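4. Fitting the worktop sheet

Read section 3 first if the legs are not on yet. The Hesarard table must be standing on its own feet, all adjusters down, before the white sheet goes anywhere near it.

You need: the sheet (rolled, in the long carton), the bag of edge clips, a soft cloth, washing-up liquid, a tape measure. Two people if the room is tight.

4.1 Before you start

1. Unroll the sheet on a clean floor, white side up. Leave it flat for 60 minutes. Overnight if the carton has been in a cold van or garage.
2. Wipe the table top. Crumbs and grit will show through later as small bumps.
3. Check the clip bag. Short clips for the ends, long ones for the sides. If the bag is marked Gastside it belongs to the older table and the clips will not grip — send it back to Rathore for the right one.

CAUTION: Do not use a hairdryer or heat gun to flatten the sheet. It will shrink at the edges and there is no getting it back.

4.2 Laying the sheet

4. Lift by the two short ends and lower the middle first. Then let the ends down.
5. Line up the front edge. Overhang should be 2 mm all round. Check with the tape, dont guess.
6. Smooth from the centre outwards with the dry cloth. Flat hand, light pressure. Long strokes.
7. Stop and look across the surface from low down, with a lamp or window to one side. Do this before any clips go on. A wide soft shadow is normally just the light in the room, move the lamp and it should move too. A thin line that stays put is worth a closer look.
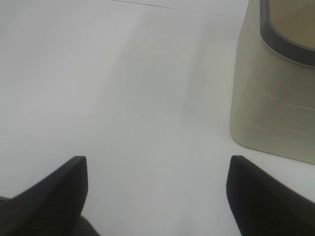

Fig. 6. White surface with a fine dark line towards the top.

8. Run a fingertip over any line you find. Three possibilities:

Feels flat, wipes off — a pencil or dirt mark. Damp cloth, one drop of washing-up liquid.
Feels like a step — a join. Normal on the extended table only, see 4.4.
Feels like a ridge — a crease. Go to 4.3.

4.3 Taking out a crease

9. Lift the nearest short end and fold it back loosely past the crease. Do not fold it sharp or you will have two.
10. Check underneath for grit. Wipe.
11. Lower again and smooth from the centre.
12. Still there? Lay a clean towel over it and put books on top, spread evenly. Leave for 2 hours, then look again under the lamp.

NOTE: Very faint creases go by themselves in the first few weeks of use. Creases you can catch a nail on do not.

4.4 Extended table

If you have the Fitura extension leaf fitted the sheet comes in two pieces and a fine line between them is correct. Butt the pieces together, do not overlap. Clip the joined side last.

4.5 Clips

13. Long sides first, starting in the middle, one clip every 200 mm.
14. Short ends next. Press untill the clip clicks.
15. Re-check the front overhang. If it has crept, take the clips off that side and do it again.

4.6 Cleaning and care

Damp cloth, wipe dry. No scouring pads, no bleach, no cream cleaners, they dull the matt finish and the dull patch stays.
Mats under anything over 70 °C. Pans straight off the hob need a proper trivet.
Tea and curry: wipe up straight away.
Check the clips every April or so, push back any that have lifted.

Section 5: Fitting the drawer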